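Chairs, cables and a coat rack

14 March 2023

I spent most of this week thinking about office furniture, which I did not expect to be doing at my age. We have the big room at Ternmont for another year, so it seemed like time to decide what stays in it and what goes. Up to now things have come in as people needed them and then never left. 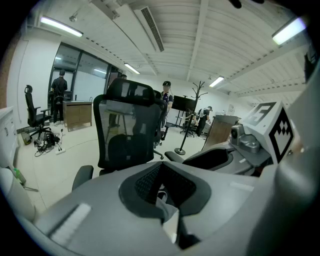
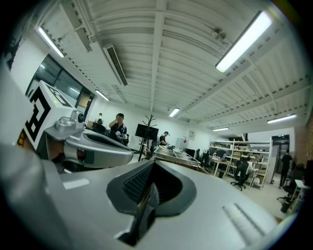
The room itself is fine. It has white walls, a white ceiling and long fluorescent lights, and it is bright enough that I have never heard anyone ask for a desk lamp. If anything it is too bright late in the day, when it gets dark outside and the windows start giving you the lights back. I asked the building office about running only half the fixtures in the evening. They said they would look into it. That was in July.

The chairs are the main subject. We use black mesh office chairs, and the ones with the tall headrest came from Lachance, a used furniture place out past the rail yard. I paid $60 each for them. The mesh has held up well. The casters are another story. They pick up hair and bits of tape, and after a few months they start to drag. I turn them over, cut the hair out with a small pair of scissors and put them back. It takes a while to do a whole chair, but it does work.

My complaint about the headrest is that it makes the chair bigger than it needs to be. When you leave one in the middle of the floor you have to walk around it, and you can't push it fully out of the way under anything. I would still buy them again. A few people here have bad necks and they claim those chairs first thing in the morning.

Then there are the cables. Every room I have worked in has had a heap of cables next to a power strip, and ours does too. I have tried cable ties, a plastic box with holes in the ends, and a roll of hook-and-loop tape that got used up on other things. What I want now is a tray that mounts to the wall a little above the floor, so you can sweep under it. Gikari makes one that looks right. It holds a full-size strip and the lid comes off without tools. I have ordered 2 to see how they go. If they're good I'll get more.

The coat rack is staying. I was against it when it showed up, because it's the kind with a round base and hooks going off in all directions, and I thought it would fall over the first time someone hung a winter coat on one side. It has not fallen over. People also use it for bags and headphones. It tends to travel, though. It started by the door, and then every time somebody needed the space it got moved a few feet, and I don't think it has a real place anymore. I'd like to put it back by the door.

The wooden desk is also staying, mostly on account of the weight. It took four of us to get it in, and I'm not volunteering to take it out. The drawers stick in the summer. I rubbed candle wax on the runners last year and that helped for nearly a month.

I did get a quote from Tekiron for doing the whole room over with matching storage and new chairs. It came to $2,918 before delivery. It wasn't a bad price for what was on the list, but when I went down the list I found I only wanted the storage. The chairs we have are all right. A second cabinet like the white one we have now would cover most of what ends up on the floor, and I can probably find one used if I am patient.

So the plan is the cable trays first, then a cabinet, then a long evening with the scissors and the casters. I also want to buy a second waste bin. We have a small one by the wall and it fills up by lunch with coffee cups, and after that people balance things on top of it.

If anyone has used the Gikari trays on drywall, I would like to know what anchors you used. The instructions online only cover brick.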